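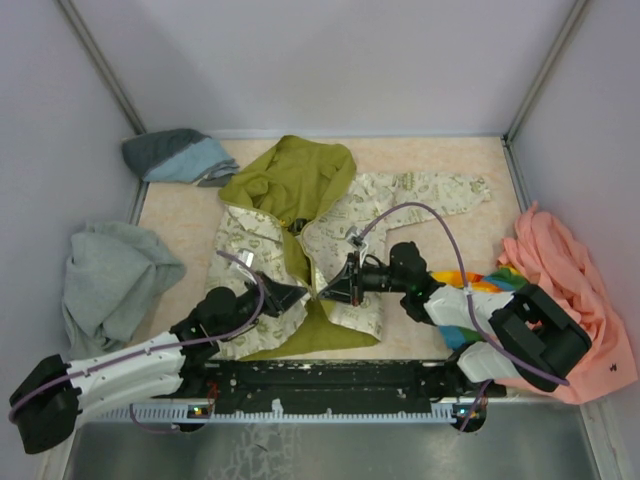
Orest Lysenko: zip it up before you fold it, otherwise the hood drags everything sideways.

kgillies: I don't zip mine. Sleeves in, fold in half, then roll it down into the hood. 4 replies

Eilif S: Rolling creases a lined jacket – I'd lay it flat on top of the towels.

kgillies: Mine comes out fine after a week in the drawer.

Orest Lysenko: Different lining maybe. Zip still goes up first.

9 comments · 457 views
Last updated: October
Back to top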